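Burden-Sharing Needs a Better Unit of Account

24 April 2019

Every spring the same argument about alliance spending returns, and it is conducted with the same number. A member state either meets two percent of gross domestic product or it does not. Ministers are praised or scolded on that basis, and the figure is then put away until the following year.

The ratio has one merit. It can be computed from published data by anyone with a calculator. Its defects are well known to people who work with defense budgets, and they deserve more room in public debate than they get.

The first defect is the denominator. When an economy shrinks, the share rises with no change in the forces available. A government in recession can approach the target while canceling exercises and delaying repairs. A government with strong growth can add a brigade and see its share fall. Neither movement says much about what the alliance could put in the field.

The second defect is the numerator. Military pensions count. So do certain paramilitary forces, if they are judged deployable. In some member states personnel costs, pensions included, absorb well over half of the total. Two countries can report the same percentage and differ by a wide margin in spare parts, fuel, ammunition and trained crews.

The third defect is timing. Payments for a large platform are recorded in the years when they are made, and the platform may arrive much later. A spike in spending can therefore come before any added capability, and a dip can come after it.

I would replace the single ratio with a short table, published once a year and limited to items that an outside auditor could check. Readiness comes first: how many battalions, ships and squadrons could move within 14 days, and how many could be kept in place for six months. Stocks come second, stated as days of supply for the main classes of ammunition. Transport comes third, including rail wagons rated for heavy armor and bridges cleared for the load. Most war plans on the continent fail on transport before they fail on anything else, and it is funded largely from civilian budgets that the present ratio does not capture at all.

The usual objection is secrecy. Governments do not want an adversary to know which units are short of parts. The objection is fair as far as unit-level data goes. It is weaker for national totals, which a competent foreign intelligence service already estimates. Bands could be published in place of exact counts, with the detailed returns held at alliance headquarters.
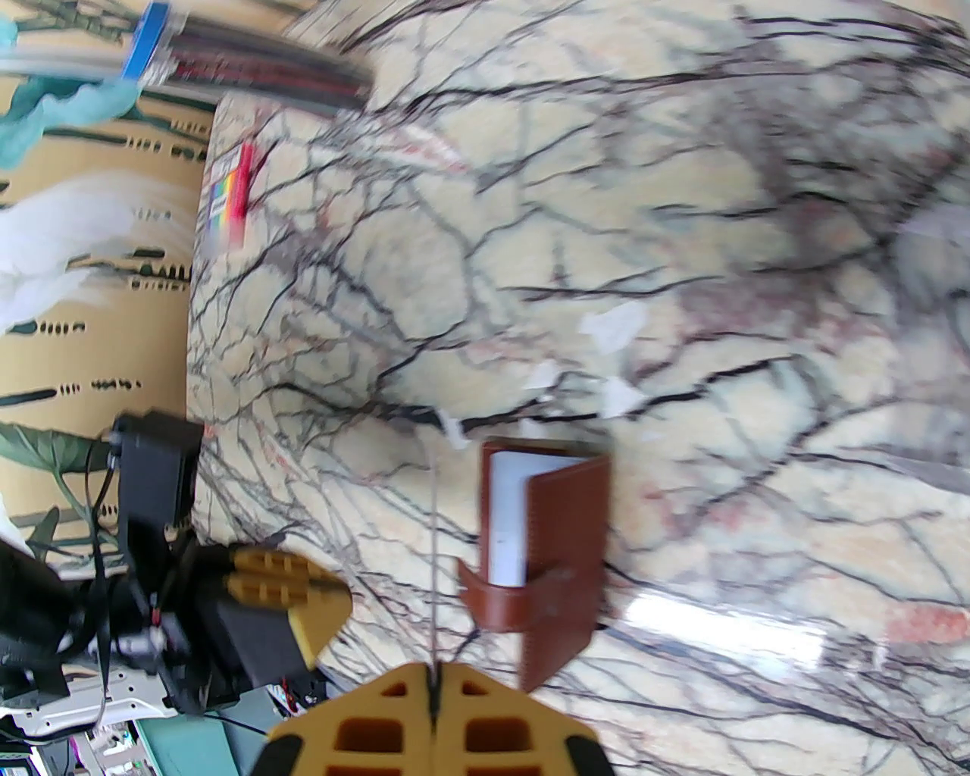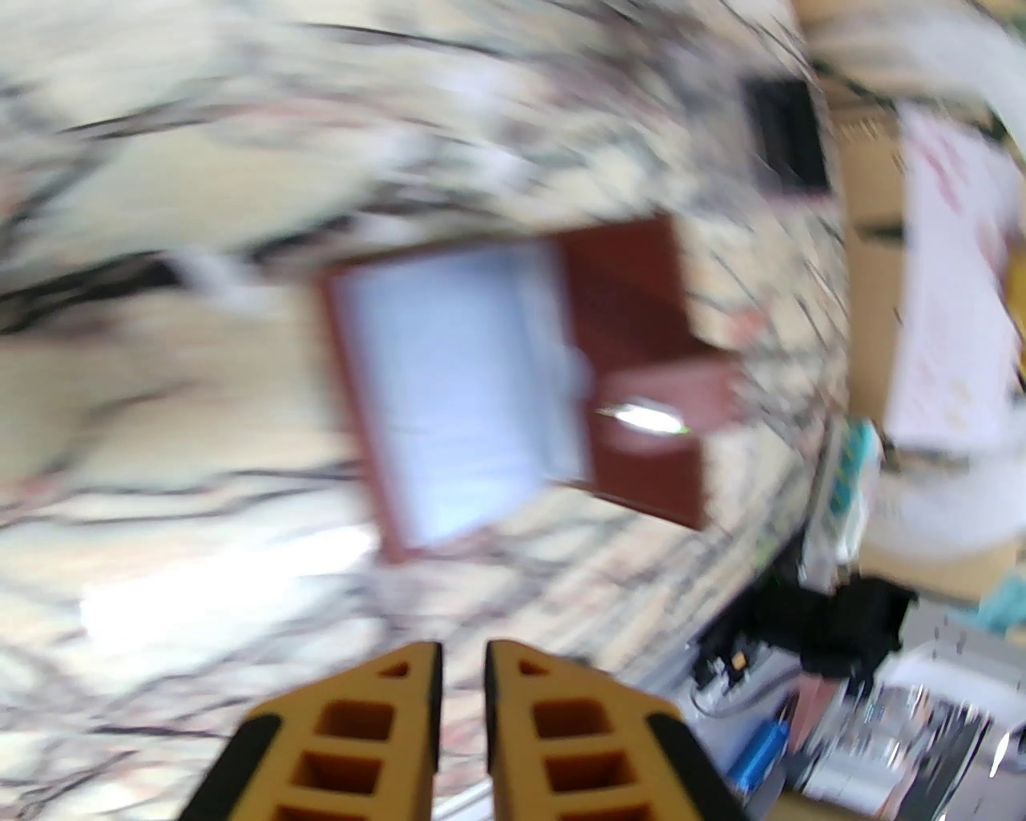
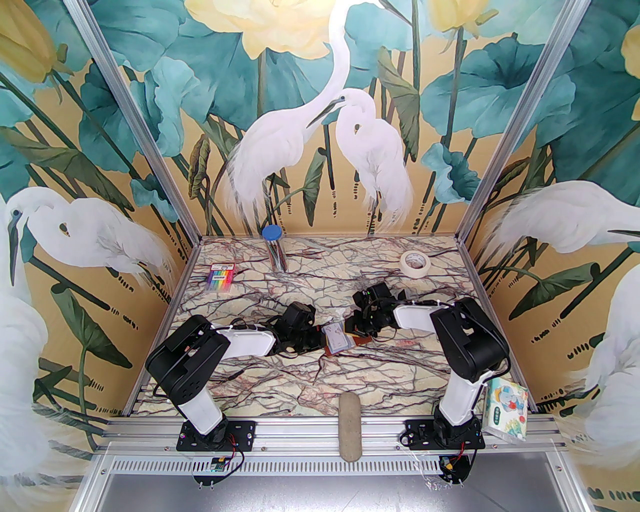
A second objection is that a table gives every government something to boast about. One will point to its airlift, another to its hospitals, and the pressure to spend will ease. I take this more seriously. The two percent figure has moved budgets in a way that earlier, more detailed planning targets did not. For that reason I would keep it as a floor for the time being and print the table beside it.

The ministers who meet in May could ask for a trial return from seven members, chosen to include large and small budgets. The cost would be minor, as most of the data is already collected for the planning cycle. What is missing is an agreed format and a date by which it must be filed.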